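Shop walk, bay 2 + bench room. March, Thursday, first thing. Ruben Michiels w/ Griet Coppens

- [x] Table saw guard on, riving knife lines up. Blade has pitch on it, clean before next rip job
- [x] E-stop, saw and planer both ok
- [ ] Band saw lower door latch. Still held with tape. Second time I'm writing this
- [x] Extinguisher 11, pin and tag fine
- [ ] Extinguisher 16, tag missing, gauge in the green. Griet C. to get new tag
- [x] Router table fence tight, switch ok
- [ ] Dust collector bag over the line. Empty it TODAY, not after lunch

Vises: front vise on the long bench slips when you lean on it. Koen Van Beek thinks it's the nut, I think the screw is worn. Don't use for chopping mortises untill somebody has it apart. Hoekstra bench is fine.

Clamps: two bar clamps with bent pads, pulled off the rack, red tag. Rest ok.

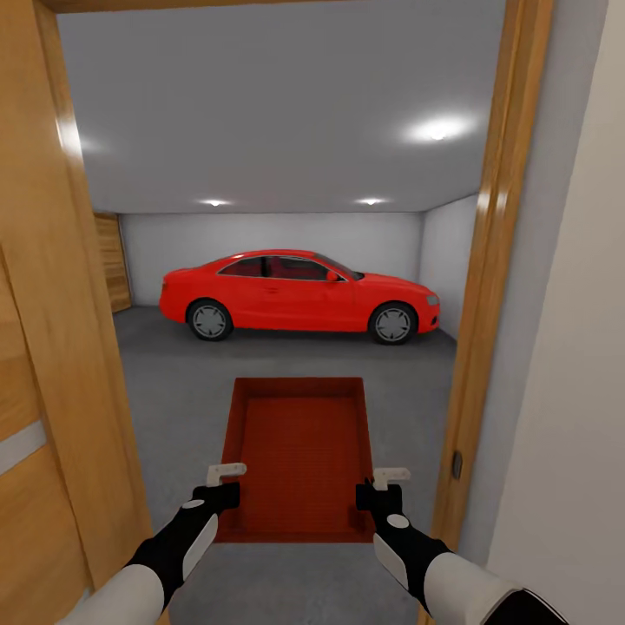

*Garage, red coupe, seen through the doorway.*

Finish cabinet: oily rags in the open bin again. Lid can is RIGHT THERE. Américo, please talk to the evening people. Shellac jar has no date, toss it. Lacquer thinner down low, good.

- [x] First aid box stocked, tweezers back
- [ ] Eye wash bottle expired, order (part 501, Skeston)
- [x] Cords on the orbit sanders, no nicks
- [ ] Outlet 234 by the lathe, cover plate cracked. Taped off, dont plug in
- [x] Lathe tool rest locks
- [ ] Push sticks, only one left at the saw. Cut more from the ply scraps

Open items to Griet Brouwer. Band saw stays locked out till the latch is in. RM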